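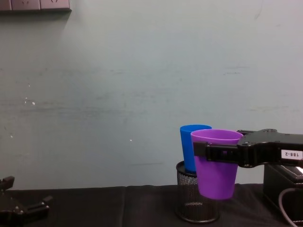 How do I get scuff marks off a flat painted wall?

I moved into a rental in Oladstead in November and the walls are all the same flat paint, a pale grayish green. There are faint horizontal scuffs and streaks across the wall behind the table, mostly halfway up and toward the right, plus some light gray smudges and a few small white specks on the left that might be chipped paint. I tried a damp paper towel in one spot and it left a shiny patch. The landlord is holding $1160 as a deposit and I don't want to make it worse. Is there a way to clean flat paint, or do I have to repaint?

Asked by Harsh Nishad, Sunday, April 21, 2019

3 answers

Stop rubbing. Flat paint goes shiny when you scrub it and you can't undo that. Dust the wall first with a dry microfiber cloth. Then put one drop of dish soap in a bowl of warm water, wring a soft sponge out until it is almost dry, and dab. Blot with a clean towel and let it dry overnight before you judge it – wet paint always looks darker. Test behind a door.

If the specks are chips, cleaning won't help. Ask the landlord for the paint name and touch them up with a small artist's brush. If the touch-up shows, you have to roll the whole wall, corner to corner. I did a bedroom in Trillholm last year and the supplies were $53.

magic eraser. works for me every time

The eraser is a very fine abrasive, so be careful with it on flat paint. It took the color off my hallway. Also check your lease, mine says normal wear is not charged.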